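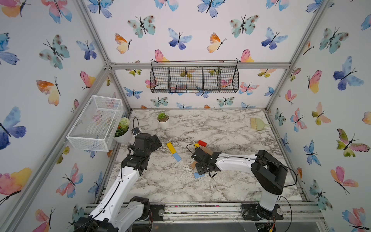
Butterfly paper on three sides, marble-pattern top, potted plant

Peel-and-stick wallpaper coming off at the corners in a rental. Any fix that isn't paint?

Posted 7 Nov 2025 in Walls & Floors

I put up peel-and-stick butterfly paper in a small nook with three walls. Skurnwood brand, the "Meadow" one, watercolor look. It stayed up beautifully for five weeks, long enough for me to recommend it to people. Now both inside corners are letting go from the top down, and at night I can hear it. It's a slow crackle, like someone eating chips politely.

Things I have tried: pressing it back (lasts until dinner), a hair dryer (lasts until breakfast), and clear tape, which I would rather not discuss. The walls are rental-white eggshell, painted by the landlord in January. I wiped them with a damp rag first, as the leaflet said. I would like to keep the paper and also my deposit. Is there a way to fix the corners without taking the whole thing down?

skirting_the_issue
Yes, and you only have to redo the corners. What went wrong is that you wrapped a full sheet around an inside corner. Everybody does, the leaflet practically dares you to. Walls don't meet at a true angle, the vinyl gets stretched across the gap, and then it spends the next few weeks trying to be flat again.

Get a new snap-off blade and a metal straightedge. Peel the loose part back a couple of inches past where it still grips. Wipe the wall with rubbing alcohol and let it dry – properly dry, go do something else. Your damp rag probably just moved the dust around. Smooth the paper from the flat wall toward the corner and let it run onto the next wall by a quarter inch, no more. Cut it there. Then start the next wall with a separate piece that overlaps that sliver and sits right in the corner.

You'll lose a bit of the pattern. With butterflies you can get away with a lot. I did this with a stripe once and I still eat dinner facing the other way.

If the old adhesive has gone fuzzy with paint dust, it won't stick again whatever you do to it. Use an offcut. If you threw out the offcuts, Onamard sells a seam adhesive in a little tube that works on vinyl, but test it somewhere hidden, given the deposit.

ocampo_tenant_5
I used thumbtacks. Five per corner. It looks like a notice board but it has not moved. Landlord has not been by.

Jemomness
Agree with the first reply about the corners, but check the paint before you do anything. Cheap eggshell over old gloss comes off in sheets when you pull vinyl away from it. Peel a small bit somewhere low and look at the back. If it's white and chalky, that's your wall on there, and you should stop peeling and get a hair dryer on low before going further.

Also, turn the heat down in that nook if there's a vent pointing at it. I lost a whole hallway that way. I then wrote Skurnwood a 493-word email and received a coupon.

Original poster's update
Peeled a bit low down. Chalky. Have ordered a blade and am being very nice to my landlord.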